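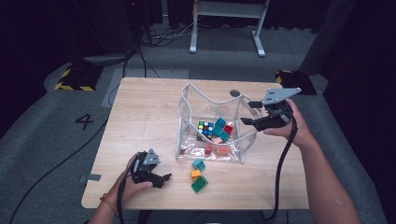 From: Grażyna Kubiak
To: Dorard floor-and-office list
Date: 31 December 2018
Subject: Re: moving people from the sorting line to the tables

Dear all,

I had meant to answer this before the holidays and then the stock count swallowed me whole, so please forgive me for bringing it back up on the last day of the year, when half of you are surely in the kitchen with flour up to your elbows. There has been such a good discussion and I didn't want it to go cold over the break.

For those who joined the list recently: I work at Pestov, in the building where toys that come back from the shops get checked, sorted and bagged again. We are almost 100 people when the seasonal staff are in. In September the Walczak project started with us, and part of the sorting crew went over to the tables, where they do by means of a pair of hand-held grippers what they used to do with their fingers. You pick up a brick, you put it in the bag or take it out, and the grippers record how you did it. The robots that are supposed to learn from all this are still at Clornunero and I have seen one of them, once, through a door.

So the first thing I want to tell you is how slow it is! My hands have known for years how to get hold of a little building brick without my giving it a thought. With two black jaws in between, I am a beginner again. The flat pieces are the worst for me. You come down at them from above and the jaws close over the top, and you have to go back and find an edge, and meanwhile you are thinking very hard about where your elbow is. I went home after my first day with a sore thumb and a great respect for crabs.

It gets better. By the end of the second week I could do a whole round without talking to myself. But I do think the people planning these changes should know that a person who has been quick and sure at her job for years is going to feel clumsy, in front of her coworkers, and that it stings a bit more than one expects. We had two people ask to go back to the line in the first month. One went back and is happy there. The other changed her mind and now won't give up her place at the tables for anything.

The second thing is the quiet. On the line we talked all day long, about children and knees and what was on television. At the tables you can talk between rounds, but during a round most people don't, you are too busy watching the tips of the fingers and the bit of table between them. I miss the talk. We have started taking our breaks together to make up for it, all the tables at once, which caused a small upset with the schedule and then was allowed.

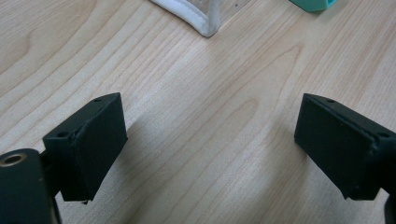 Casimiro Manzano wrote:

> I read all this with interest but I would like us to be plainer
> about the money and the jobs. At our place 6 of us were asked to
> work with the grippers and we said yes, and I don't regret it, the
> work is lighter on the back and the supervisor is decent. What I
> can't get from anybody is a written answer about afterward. If I
> teach the machine to do the bagging, am I the man who minds the
> machine, or am I the man who used to do the bagging?
>
> I am not against it. My father unloaded trucks by hand and I would
> not wish that on my own kids. But he got something for his trouble
> when the forklifts came in, and it was on paper. I would like to
> hear from anyone on this list who has it on paper.
>
> Also, is anyone else paid by the round? We were told it would be
> by the hour.
>
> Casimiro

Casimiro, thank you for this, and I'm sorry it sat so long without a proper reply. I'll take your last question first, it's the easy one. We are paid by the hour, at the same rate as the line, and I would push hard for that if I were you. For a short while there was a board on the wall with everybody's rounds on it, and people began to hurry, and hurried rounds were sent back to be done over. The board came down after five days and I don't think anyone misses it.

As for having it on paper, we have some of it. Our agreement says that anyone who goes to the tables keeps their grade and can return to the line within 40 weeks, with no loss of seniority. It also says we must be told before any machine is put into the sorting hall. It does not say what happens to the line itself once a machine is there, and that is your question and it's mine too. I asked it at the last meeting and was told, very politely, that it was too early to say. I wrote down that answer with the name of the person who gave it, and I'd advise the same to everyone here. Ask early and write down what you hear.

I can send you our wording if you write to me off the list. I'd have to cover up a few names first.

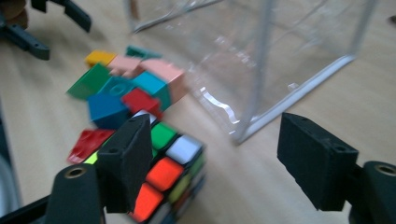 Rubik's cube between the gripper fingers, with the bricks behind it.

Now something more cheerful. What I did not expect is how much the engineers would want to know from us. When somebody from Walczak came around to the tables, he asked why so many of us turn a piece a little before lifting it, and I had no idea that I did! Three of us stood there picking up bricks with our bare hands to find out. I believe it comes from years of feeding the old chute, where a piece going in crooked meant a jam and a walk to the far end with the long hook. He wrote it all down. I have worked in that hall a good long time and that was the first occasion on which anyone asked me how I hold a thing.

Whether that turns into better jobs, I can't tell you. I'd like there to be a proper position for it, with a title and a step up in pay, for people who show others how to work the grippers well. At the moment the experienced ones do the teaching on top of their own rounds, out of kindness – and kindness gets tired by the middle of the afternoon. If any of you have managed to get such a position set up, please write in, even if it is only a few lines.

One practical matter for those who are about to start. Ask for a table at the right height for you before you begin, and ask again if it doesn't come. Ours were all set for tall people, and my shoulders knew it. And have somebody look at where the cables run, both on the table and on the floor.

I'll be back at work after the holiday and will read whatever comes in. A happy New Year to you and to everyone at home, and Casimiro, do write to me about that wording.

Warmly,
Grażyna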